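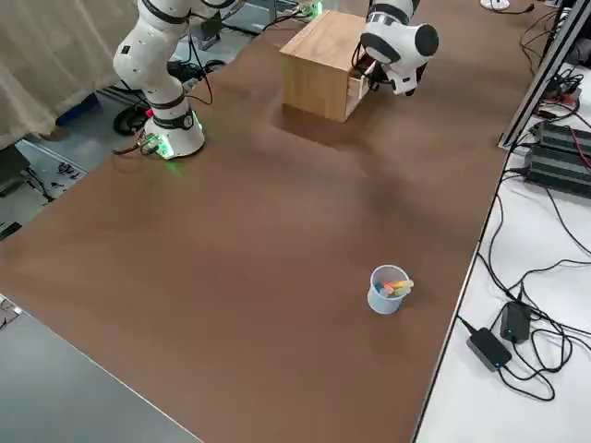
Passwords and logins at home: what to do before and after a site loses your data

Put this together after Ilango Panicker got the same breach letter I did. He used one password on eleven sites. I used to be no better. Quick list, do what you can, come back for the rest.

Do these first

Change the password on your email. Before the bank, before anything. Whoever gets in your email can reset all the rest.

Turn on two-step sign-in for the email too. App codes if they offer it, text message codes if they don't. Either beats nothing.

Then bank, phone company, the place you buy groceries, tax site. In that order if you're short on time. The knitting forum can wait till the weekend.

Making a password you can live with

Four random words. Open a cookbook, a seed catalog, whatever, and point. Don't pick words that go together and don't use the dog.

Length matters more than the funny symbols. If a site insists on a number and a symbol stick them in the middle, not the end. Everybody puts the exclamation point at the end.

Some sites still cut you off at 12 characters and don't tell you. If your new password won't work right after you set it, try typing just the first 12. Happened to me with the water bill.

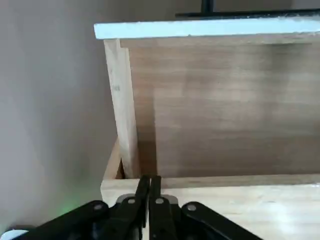

And write the new one down before you hit save. Not after. I've locked myself out twice doing it the other way round.

Paper is fine

Really. A notebook in a kitchen drawer is safer than the same password everywhere. The guy breaking into a website in the middle of the night is not in your kitchen.

Rules for the notebook:

Pencil, since you'll be changing things.
One page per letter, leave gaps.
Site name, user name, which email you used, password, month you changed it. "March" is plenty.
Don't write PASSWORDS on the cover.
Don't keep it in the laptop bag.

Leave a bit off if you're nervous. I add the same short ending to all of mine and that ending isn't in the book. My sister knows it. Tell one person, or nobody can close your accounts if your in the hospital.

Password managers

Better than the notebook if you'll use it. I went with Jurwood, the free plan, does phone and computer. Mohandas Pillai swears by Disow and says the family sharing is easier. Tried it for a month, couldn't find the sharing, went back. Pick one and quit reading reviews.

Setting it up:

1. Install on the computer first, phone second. Typing a long master password on a phone 4 times is misery.
2. Master password = your four words, maybe five. Write it on paper and put it with the passports.
3. Print the recovery code. Same envelope.
4. Don't move everything in one night. Each time you log in somewhere, let it save that one. I had nearly 200 logins by the end, would never have sat down and done that.
5. After a month, turn off the browser's own password saving. Otherwise the two fight over who fills in the box and you end up with the old one.

Old accounts

Search your email for "welcome to" and "verify your account". You'll find shops you used once. Photo printing, a pizza place in a town you moved out of.

Close what you can. Usually buried under Settings, then Privacy, sometimes under Help. If there's no button, email them and say "please delete my account and my data." Keep the reply.

Can't close it? Change the name to initials, delete the card, delete the address, set a long junk password and walk away.

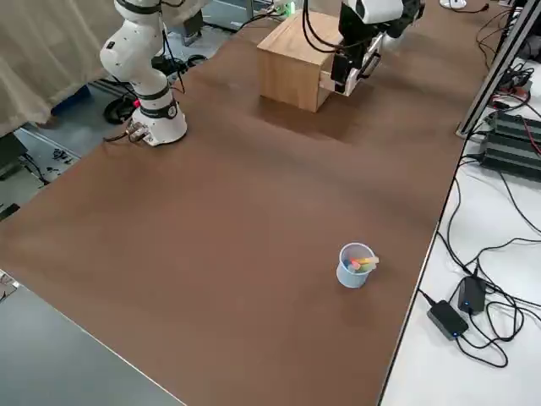 I do a few of these at a time with coffee. More than that and I start getting sloppy and deleting ones I need. (Deleted the vet. Had to phone and re-register both cats.)

Also: take your card off sites you use less than once a year. Typing it in again is a pain but it's a small pain.

When the breach email comes

Don't click anything in it. Half of them are fake and the fakes are good now. Type the site's address yourself, log in, look for a notice there.

If it's real:

Change that password.
Change it anywhere else you used it. Be honest with yourself here.
Check the recovery email and phone number are still yours. People forget this one.
Look for a "sign out of all devices" button and use it.
If a card was saved, watch the statement for 2 months. Tiny charges first, a dollar or so, that's somebody testing.

Ours was from Dmytriv, the hobby parts shop. Letter said names, emails, and "scrambled" passwords. Scrambled can mean a lot of things, some of it not worth much. Treat it as gone and change it.

You'll get more junk mail for a while. Some will quote your old password at you and ask for money. It's a mass mailing, they bought a list. Delete, dont reply, and if that password is still in use anywhere go fix it right now.

Free credit monitoring, if they offer it: take it, but go through the company's own website to sign up. Put the end date on the calendar so it doesn't roll over into a paid plan.

Security questions

Lie. Mother's maiden name is on every family tree site there is. Mine is a vegetable. Write the lies in the notebook next to the login or you will never remember which vegetable.

Router while you're at it

Sticker on the bottom has the admin password. If it's still the sticker one, change it. New one goes in the notebook under R.

Run the update if there's one waiting. Ours is a Jitivholm and the update button is under "Maintenance," took me ages. Do it when no one's on a call, the internet drops for a few minutes.
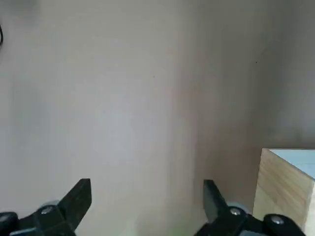 Put visitors on the guest network, and the TV and the printer too if they'll go. The printer may sulk. Turn it off, wait, turn it on, add it again from scratch. If it still won't, leave the printer where it was and just move the TV.

Backups, short version

A drive you plug in, copy, unplug. Unplugged is the important part. If something nasty gets in and locks your files it will lock any drive that's attached as well.

Once a month for photos and tax stuff. I do mine when the electric bill comes. Label the drive with masking tape and the month, new tape on top of the old.

Open a couple of files off the backup now and then. Mine copied empty folders all last winter and I had no clue.

Phone

Six digit PIN at least. Not the birthday.
Set the lock screen so it doesn't show message contents, those sign-in codes pop right up for anyone to read.
Call the phone company and ask for a PIN on the account, so nobody can move your number to another phone. Took me one call, most of it hold music.
Print the backup codes for your code app BEFORE you trade the phone in. Ilango didn't. Two weeks to get his email back.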